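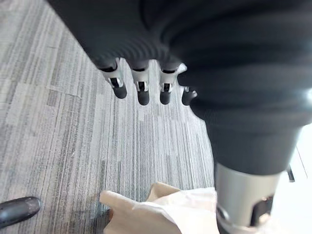
4. Preparing the floor before you place the Stingate shelf

2022-06-12
By Rostyslav Marchuk

Read the whole section first, then begin. The work is comfortable for 2 persons.

1. Sweep the floor along the wall, also into the corners. Small grit will scratch the floor when the shelf is moved.
2. Measure 47 mm from the wall and make a light pencil mark at each end. Join the marks with masking tape.
3. Keep 400 mm free in front of the tape, so the lower drawer can open fully.
4. Put one felt pad under each foot. Press it for a moment with the thumb.
5. Lift the shelf to the tape - do not push it - and check the level from left to right.
6. If it is rocking, turn the adjustable foot until it stands quiet.

Note: On a floor with a colour finish, remove the tape on the same day.

Caution: Do not load the top before the wall strap is fixed (see section 5). Keep children away during the lifting.

Spare felt pads are in the bag marked Vekine.

Stingate Home Guides | Contact: Taras Lytvynenko, Hirnton office | © 2022 Stingate | Back to top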